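以示教代替编程：遥操作与手把手示教的数据采集实践
讲者备注稿（内部交流用）

十一月
撰稿：Bianca Rusu　校阅：Ertuğrul Karaca
Skosommont 自动化培训中心

开场

各位同事、各位合作单位代表，上午好。本场报告的内容是我中心操作示教组本年度的工作情况，重点说明如何由人员向机器人演示任务，以及演示数据在录制、审核和入库各环节的要求。报告由操作示教组承担，Mayu Uchida 负责仿真环境，Ha-neul Jin 负责操作员培训，我本人负责数据审核。

（提示：如 Ernport 分部的线路尚未接通，先介绍到会单位，待对方确认后再进入下一部分。）

先说明报告的范围。机器人完成一项任务的方法很多，本场只涉及由人示范、由机器人学习这一类。策略训练的具体算法由 Randi Nordin 在下午的技术会上介绍，提问环节如有涉及，请主持人记录后转交。

两种示教方式

我中心目前采用两种示教方式。第一种是手把手示教，操作员直接握住机械臂的末端或前臂，在重力补偿状态下带动各关节运动，控制器按固定周期记录关节角度。第二种是遥操作示教，操作员面对显示器，使用手持控制器或主端机械臂，由从端机械臂跟随动作。

手把手示教上手快。新到岗的操作员一般在第一个上午就能录出可用的数据，力的感觉也最直接，插接、旋拧一类任务至今仍以这种方式为主。其缺点在于人的手臂和身体常常进入相机视野，训练时的观测与部署时的观测不一致。另外，操作员站在机械臂旁边，能够看到相机看不到的角度，所做的判断有时超出了机器人自身可以得到的信息。

遥操作示教对人员要求较高，但操作员看到的内容可以与策略的输入保持一致。自春季起，我中心规定所有桌面抓放任务一律使用遥操作录制，操作员只看指定视角，不得绕到侧面察看。这一规定最初在组内有不同意见，Ertuğrul Karaca 当时认为会降低录制速度。前几周确实有所下降，培训调整之后恢复到原来的水平。

（提示：此处听众常问是否可以两种方式混合录制。答复：同一任务、同一批次内不混合，不同批次可以并存，但元数据中必须注明。）

仿真工位

桌面抓放任务在进入实体工位之前，先在仿真工位完成流程验证。仿真工位在内部登记的名称为 Văn，由 Mayu Uchida 维护，操作界面使用本中心开发的录制程序 Vitix。录制程序与实体工位所用版本相同，按键定义、回合起止方式和存储格式也一致，操作员换到实体工位时不需要重新学习。
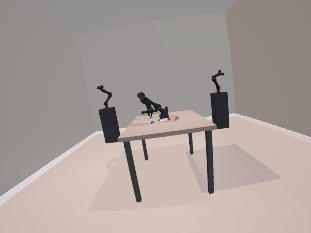
操作员进入工位后的第一项工作是确认当前受控的机械臂。录制程序允许在一个场景中登记多台机械臂，而遥操作指令在任一时刻只下发给选定的一台，选错时，操作员往往要等到按下使能键才会发现手中的动作没有对应的响应。以桌面任务为例，桌子后缘底座上的机械臂向前折下，夹爪悬在成排的小物体附近，两侧立柱上的机械臂则高于桌面、远离物体。培训时要求操作员口头报出受控臂的位置和夹爪的朝向，由同组人员复述，之后才能开始回合。这一步骤记入操作日志，缺少记录的批次按未确认处理。

（提示：在此放慢语速，给听众时间看清全景视角。）

全景视角在录制中只作监看之用，不写入训练数据。监看人员通过它检查机械臂肘部与桌面、立柱之间的距离，并在必要时喊停。操作员本人以近景视角为主，因为物体在全景视角中很小，夹爪与物体之间的前后距离难以准确判断。曾有操作员习惯于只看全景，录制的轨迹在接近阶段反复试探，夹爪多次下降又抬起。此类轨迹即使最终完成抓取，也会把犹豫动作一并教给机器人，审核时应予退回。

物体的初始摆放由程序随机生成，操作员不得手动调整。遇到难以抓取的摆放时，正确做法是照常尝试，失败则如实标记失败。Randi Nordin 在夏季的数据复核中指出，部分批次中物体过于规整，几乎没有贴近的情况，追查后确认是操作员反复重置场景、挑选容易的布局所致。录制程序现已记录每次重置，重置比例过高的批次会自动转入人工审核。

一次演示的录制过程

下面说明一次完整演示的步骤。发给各单位的操作卡以此为准。

一、领取任务指令。指令以一句话给出，写明目标物体、动作和放置位置。操作员应在开始前读出指令，对含义有疑问的当场提出，不得自行解释。

二、机械臂归位。归位完成后，主端与从端的姿态误差须在允许范围以内，程序界面给出确认信号后方可使能。

三、接近物体。保持连续、平稳的运动，在物体上方完成夹爪姿态调整，再沿竖直方向下降。姿态调整与下降同时进行会导致指尖碰倒或推移物体，新操作员的失误多数出现在这一阶段。

四、闭合夹爪。闭合指令发出后停留片刻，待物体稳定再提升。停留时间不宜过长，静止片段过多会使训练出的策略在该处停住不动。

五、搬运与放置。放置时先使物体接触桌面，再张开夹爪。从高处松手在仿真中有时也能得到正确的终态，但一律按不合格处理。

六、撤离并结束回合。夹爪离开物体、机械臂回到安全高度之后按下结束键，随即填写成功或失败标记。

（提示：第三步可请 Ha-neul Jin 补充现场培训的做法，时间控制在两分钟以内。）

关于失败的演示，有必要多说几句。审核规则要求失败数据与成功数据一并保存，分开存放。操作员不应在明显失败之后中途放弃，应尽量尝试恢复，例如物体滑落后重新抓取。恢复动作对后续训练有价值，评分时不作扣分处理。曾有单位将失败回合直接删除，以提高提交数据的成功率，这种做法使我们无从判断任务的实际难度，请各单位务必避免。

本轮批次中，进入人工审核的演示为131条。审核人员逐条回放，填写退回理由，理由须具体到动作阶段，不接受“质量不佳”一类的笼统表述。

近景视角下的判断

近景视角的使用是培训中用时最长的部分。操作员需要在画面中同时注意夹爪手指、目标物体和桌面上的影子。夹爪的黑色手指在近景中占据的面积较大，会遮挡一部分桌面，目标物体有可能正好落在遮挡范围之内。遇到这种情况，应先将末端略微抬起或侧移，重新看到物体后再继续，不得凭记忆下降。

影子可以作为高度判断的参考。指尖的影子与指尖逐渐靠拢，通常表明末端正在接近桌面。但场景中的影子往往不止一处，机械臂的其他部分也会在桌面上投下大片柔和的阴影，有些投影物体本身并不在画面之内。操作员应先空载移动末端，确认哪一处影子随指尖变化，再据此判断。实体工位的照明与仿真不同，这项练习换工位后须重做一次。

方块的识别以颜色为主，数字为辅。指令中写“绿色方块”时，操作员应以颜色确认目标，再以印在表面的数字复核。方块可以处于任意朝向，数字也随之旋转，绿色方块上的白色“0”即使颠倒过来也难以区分，红色方块上的“1”倒置时则一眼可辨，因此数字的方向不能用作判断物体朝向的统一依据。判断朝向应看方块的棱边，使夹爪两指与相对的两个侧面平行。夹住对角棱边的抓取方式容易在提升时转动，审核中按姿态不当退回。

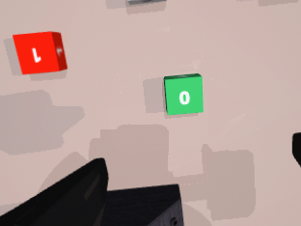 操作员培训与资格

操作员培训由 Ha-neul Jin 主持，分为讲解、跟练和独立录制三个阶段。讲解阶段使用已审核通过的演示和已退回的演示对照播放，学员须说出退回的理由，再与审核记录比对。这一做法由 Ernport 分部首先采用，后推广到全中心。

跟练阶段，学员与带教人员共用一个任务队列，每个任务先由带教人员示范，再由学员重复。带教人员不得在学员操作过程中接管控制器，有意见在回合结束后提出。唯一的例外是出现碰撞风险，此时应立即按下停止键，回合作废。

独立录制阶段，学员须累计提交400条演示，由两名审核人员分别评定。评定意见不一致的，由数据审核负责人复看。取得资格的操作员在停岗一个季度以上后返岗，应重新完成跟练阶段，已提交的演示数量继续有效。

培训中还有一项容易忽略的内容，即疲劳管理。遥操作要求长时间集中注意力，手腕和肩部的负担也比较明显。现行规定为每录制一个时段必须离开工位休息，休息时间不得用于填写标记或回放数据。Ertuğrul Karaca 建议在程序中加入强制锁定，目前正在测试，各单位如有意见可在本次会议之后书面提交。

（提示：此部分如时间不足，可略去独立录制的评定细节，请听众参阅操作卡。）

数据审核与入库

审核分为程序检查和人工回放两部分。程序检查的项目包括时间戳是否连续、关节数据与图像是否对齐、夹爪指令与夹爪实际开度是否相符，以及回合首尾有无多余的静止片段。未通过程序检查的演示不进入人工回放，直接退还录制单位。

人工回放由未参与该批次录制的人员承担。审核人员首先在不看指令的情况下观看演示，写出自己理解的任务，再与原指令核对。两者不一致时，可能是操作有误，也可能是指令本身写得不清楚。后一种情况应修改指令，并通知任务编写人员，不计入操作员的退回次数。夏季修改的指令中，以“放到旁边”一类没有参照物的写法居多，现已要求一律写明相对于哪一个物体。

每项任务首次入库的最低数量定为500条，达到后方可提交训练。任务涉及更换物体种类或放置区域的，最低数量提高到700条。以上数量只计算审核通过的成功演示，失败与恢复演示另行统计。

入库之后的演示不得修改。发现问题时，以附加记录的方式注明，由使用单位自行决定是否剔除。这样做是为了保证不同时间训练的策略可以追溯到同一份数据。

（提示：Skosommont 的听众较为熟悉入库流程，可加快。Ernport 分部年内才开始接入，请在此处询问对方是否需要重复最低数量的规定。）

由仿真转入实体工位

流程在仿真工位验证之后，任务转入实体工位重新录制。仿真演示可用于预训练，但不能顶替实体演示的最低数量。实体工位上，物体的摩擦、指垫的磨损以及控制延迟都会改变操作手感，操作员应预留适应时间，前若干回合标记为练习，不提交审核。

转入时，监看人员的职责也有所增加。仿真中的碰撞只影响一个回合，实体工位上的碰撞可能损坏设备并危及人员。监看人员须全程手持急停装置，不得兼做记录。录制期间，工作区域内不允许人员进入，需要整理物体时应先退出使能状态，由操作员与监看人员相互确认。

手把手示教在实体工位仍然保留，用于接触力要求较高的任务。采用该方式时，操作员应尽量站在相机视野之外，握持位置以操作卡标注的区域为准。Bianca Rusu 组保存有各任务握持位置的对照材料，可向数据审核岗索取。（口头报告时，此句改为“我组保存有”。）

下一阶段安排

下一阶段的首要工作是统一各单位的任务指令写法，由任务编写人员提出草案，Mayu Uchida 在仿真工位试录后反馈。其次是扩大审核人员的范围，使 Ernport 分部能够承担本单位以外批次的回放。近景视角的安装角度目前各工位略有差别，计划在下一次设备检修时一并校正，校正前后的数据应分开登记。

提问环节由主持人掌握。涉及数据使用申请的问题，请在会后向数据审核岗提交书面材料，附上任务名称和拟使用的批次号。

相关资料
遥操作工位使能与急停操作卡（修订稿）
操作员跟练阶段带教要求
任务指令编写说明：参照物与放置位置
演示数据退回理由填写规范
Vitix 录制程序更新记录

Skosommont 自动化培训中心 操作示教组 ｜ 联系我们 ｜ 版权所有，未经许可不得转载 ｜ 返回顶部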